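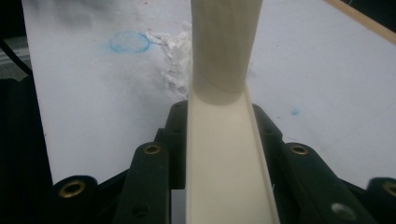 Canaleta de plástico color hueso con un tubo beige en un extremo.

Cómo preparar la mochila para un campamento de cadetes de fin de semana

Por Mervin Morin, 9 jul 2021

Todos los años revisamos mochilas antes de salir hacia Ultdale, y todos los años aparece una plancha de pelo. Lo que sigue sirve para dos noches en tienda, con formación a las siete y una marcha el sábado por la mañana.

Antes de empezar

Firma la autorización y entrégala en la oficina. Guardarla doblada en el bolsillo del pantalón no cuenta como entrega, por mucho que lo defienda el cadete. Si hay alergias, apúntalas con letra legible; Nomvula Buthelezi lleva la cocina y no descifra jeroglíficos.

Qué mochila

Con 40 litros basta. La Promora de dotación tiene la cremallera lateral floja, así que pásale un cordino por el tirador. Las de ruedas se quedan en casa: el camino desde el autobús es barro, y luego más barro.

Orden de carga

1. Saco de dormir al fondo, dentro de una bolsa de basura.
2. Ropa de repuesto enrollada. Calcetines: los que creas necesarios y el doble.
3. Uniforme de campaña de recambio, pegado a la espalda.
4. Plato, taza y cubiertos en su bolsa de tela. La taza de cerámica con foto del perro, no.
5. Impermeable arriba del todo. Si tienes que vaciar la mochila para sacarlo, ya ha dejado de llover y tú estás empapado.

La linterna va en el bolsillo superior, con las pilas del revés para que no se encienda sola. Acuérdate de darles la vuelta — Karabo Swanepoel pasó una noche entera de octubre convencida de que se le había roto.

Marcado

Nombre y número de cadete en todo, botas incluidas. El rotulador de tela aguanta bien; la cinta de carrocero, hasta el primer charco. Del último campamento nos quedan 2 gorras idénticas y siete guantes izquierdos.

Prueba final

Ponte la mochila y sube las escaleras de casa tres veces. Si a la segunda te sientas, saca cosas. Empieza por la plancha.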